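Search this site
Enter keyword
Go

Notes on Giving Up a Landline

6 Jun 2024

The household telephone line was disconnected last week at the request of the account holder, who is also the author of this blog. Several readers have written to ask how the matter was handled, and it seems appropriate to set out the steps in one place.

The line had been in service at the same address for many years. It was billed by Cardoso, which took over the accounts of an earlier company and kept the old numbers. For most of that period the telephone was the only means by which relatives, the dentist and the school could reach the house. In recent years it rang chiefly on behalf of persons wishing to discuss the roof.

The decision to end service was first considered last September, when the monthly charge rose to a little over what is paid for the mobile plan. It was put off through the winter. An older member of the family continued to call the landline out of habit, and it was felt that a change during the holidays would cause confusion. A card with the new number was mailed to her in the spring, in large print, and a second card was sent when the first was used as a bookmark and returned to the library.

Before any account is closed, a list should be made of every organization that holds the number. The author underestimated this task. The first draft of the list ran to a single page. The pharmacy was on it, as were the bank, the veterinary office and the water department. Missing were the alarm monitoring service (Percombe), the warranty on the water heater, and the loyalty account at the grocery store, which is still looked up by telephone number at the register. The grocery store was unable to change the number at the counter and referred the matter to a website. The website sent a confirmation code to the landline.

Readers with a monitored alarm are advised to deal with that item before all others. Older panels dial out over the telephone line and will not report anything once it is gone. Percombe supplied a cellular unit for 70 dollars and tested it over the phone. The test took most of a morning, the greater part of it spent on hold -- the music was pleasant enough.

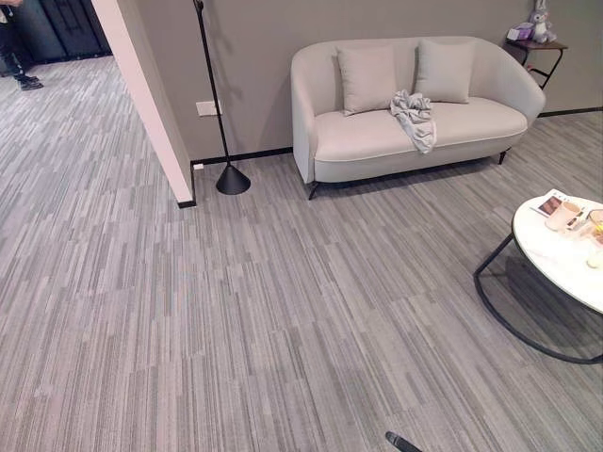

The next question concerned whether to keep the number itself. It is possible to move a landline number to another provider, and two were considered. Pelura offered a voicemail service that would hold the number and forward messages by email. Grukonell offered much the same thing with a longer contract. After some discussion at home, Pelura was chosen on a trial basis. The transfer must be started while the old line is still active. An account closed first may lose the number, and the provider is under no duty to find it again.

The transfer was rejected on the first attempt. The name on the Cardoso account included a middle initial and the name on the form did not. The form was submitted again with the initial, and the number moved over 3 days later, in the early afternoon. Cardoso then issued a final bill and, separately, a letter expressing the hope that service might be resumed.

There remained the matter of the equipment. The cordless handsets were accepted at the county recycling site along with their batteries, which must be taken out and handed over separately. The answering machine has been retained. It holds 2 messages that the family does not wish to lose, and these have now been copied to a computer by the plain method of playing them aloud next to a microphone. The quality is poor, though it was never good.

The wall telephone in the kitchen has also been left in place. Removing it would expose a square of the former paint color, and no matching paint has been found. Visitors under a certain age have asked to try it.

The last four digits of the number were 1205, and it is a little strange to find that the hand still writes them on forms. The new number has been taped inside the cupboard door until it is learned. Correspondents who have the old one may go on using it for the present -- messages are checked in the evening.

4 comments
Share 11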